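Tovska Handheld Demonstration Kit

Overview

The Tovska Handheld Demonstration Kit is a portable system for recording two-handed manipulation examples for use in training robot learning models. The operator holds one gripper in each hand and carries out the task directly. No robot is required at the collection site. The resulting recordings can be used to train policies for single-arm and dual-arm systems fitted with a compatible end effector.

The kit is supplied to research laboratories, service robot developers and contract data collection firms. It is manufactured and supported by Fukuda Usora Instruments.

Handheld Grippers

Each kit contains 2 grippers, marked left and right. The fingers are opened and closed by the operator's own grip, and the opening width is recorded throughout each demonstration. The finger geometry matches that of the Plikosik end effector, so that contacts made by the operator can be reproduced by the robot without a change of tooling.

A marker cube is mounted on top of each gripper. The cubes are printed with square fiducial patterns, and each face carries its own set. The tracking software needs one clear face to estimate the position of a gripper and uses additional faces, when they are in view, to improve the estimate of its rotation. Cubes should be wiped with a dry cloth before each session. Scratched or peeling cubes should be replaced as a pair and the calibration routine repeated.

Recording Household and Furniture Tasks

The kit is intended for work on full-size objects in ordinary rooms as well as at a bench. Customers have used it for straightening cushions, folding textiles, loading shelves and setting tables. Upholstered furniture is a frequent choice for early projects. Soft surfaces give way under the fingers, and the way a skilled person adjusts to them is difficult to write down as a set of rules.

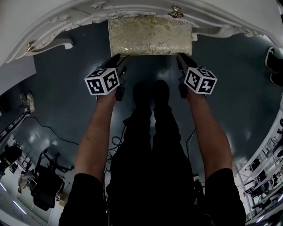
Operators should stand or sit close enough to the work that both elbows remain slightly bent at the start of each demonstration. Movements should be made at a natural pace, with both cubes kept in view of the head-level camera as far as the task allows. Brief losses of view are filled in by the software. Longer losses are flagged in the session report, and the affected segment is withheld from export until a reviewer has accepted or rejected it.

Short sleeves or close-fitting cuffs are recommended. Loose sleeves can fall across the marker faces when the hands are lowered.

Recording Software

Tovska Recorder, included with every kit, manages sessions from calibration to export. Each demonstration is stored as a separate episode with synchronized video, gripper position and finger opening. The operator may add a written task label and mark the episode as complete, partial or failed. Failed episodes are kept by default and may be excluded at export.

A standard project license allows 200 task labels. Additional labels can be enabled on request at no charge. The reference collection provided with the software contains 1,637 episodes, each reviewed before release, and may be used for evaluation and for training new operators.

Site Preparation

The work area should be evenly lit. Glossy floors and polished surfaces are acceptable, provided that strong reflections do not fall directly on the marker cubes. Cables should be routed away from the operator's feet wherever the room permits, and stands should be placed outside the reach of both arms. Other staff may remain in the room during recording. Customers are responsible for obtaining the consent of any person who may appear in the video.

Contents of the Kit

Handheld grippers, left and right
Marker cubes, fitted and calibrated
Spare marker cubes, 2
Head-level camera with adjustable mount
Connecting cables and power supply
Tovska Recorder license
Printed setup guide

Ordering and Support

Kits are built to order. Institutions may request a written quotation, a loan unit for evaluation, or operator training at their own site. The next scheduled revision of the recording software is planned for February and will be provided to all registered customers.

Requests should state the intended tasks, the robot platform on which the trained model will run, and the number of collection sites.

Page last revised 8/19/26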